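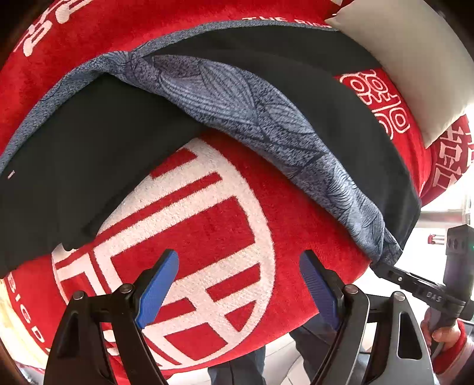 **Entretien du linge › Éponge et tissus de couleur**

## Serviette rouge qui déteint encore après 7 lavages

Posté par **Manee Noiphan** le 2026-06-27

Bonjour,

J'ai acheté en décembre une grande serviette en éponge rouge vif avec des motifs blanc cassé tissés dans la masse. Elle est passée 7 fois en machine, toujours à 40 °C, et l'eau sort encore rosée. Les motifs clairs n'ont pas bougé pour l'instant, mais un tee-shirt gris y est resté.

J'ai essayé le vinaigre blanc (un verre dans le bac adoucissant) et deux lingettes anti-décoloration Stirnon par cycle. Les lingettes ressortent roses à chaque fois. L'étiquette indique 60 °C maximum et rien d'autre. Ma machine est une Lamov de 7 kg, programme coton.

Est-ce qu'il existe un moyen de fixer la couleur à la maison, ou faut-il la laver à part indéfiniment ?

---

**Nevzat Soylu**

Le vinaigre ne fixe pas les colorants du coton. On lit ce conseil partout, il vient de la teinture de la laine et de la soie, où l'acide joue un rôle. Sur du coton il enlève un peu de calcaire, c'est tout. Le gros sel, même chose : il sert pendant le bain de teinture, pas après.

Ce qui part dans l'eau est sans doute du colorant en excès, mal rincé en usine. Je procéderais ainsi :

1. Un trempage d'une nuit à l'eau froide, dans une bassine, sans lessive.
2. Un lavage seul à 60 °C, puisque l'étiquette le permet, avec une lessive pour couleurs sans agent de blanchiment.
3. Deux rinçages supplémentaires.
4. Essorage et séchage tout de suite. Ne pas laisser la serviette mouillée en boule dans le tambour — le rouge migre vers les parties claires à ce moment-là.

Si l'eau est encore nettement rose après deux passages, il reste le fixateur textile, en droguerie. Prenez-en un prévu pour le coton et respectez le dosage au poids de linge sec. Faites d'abord un essai sur un coin où il y a du blanc.

Pour le tee-shirt, ne le passez pas au sèche-linge. Relavez-le avec du percarbonate si la couleur d'origine le supporte.

---

**karabulut_191**

Pareil chez moi avec un peignoir bordeaux. Je le lave avec les jeans et je n'y pense plus.

---

**Manee Noiphan**

Merci à vous deux. Le trempage est en route, l'eau était déjà bien colorée au bout d'une heure. Je ferai le 60 °C demain matin et je verrai ensuite pour le fixateur.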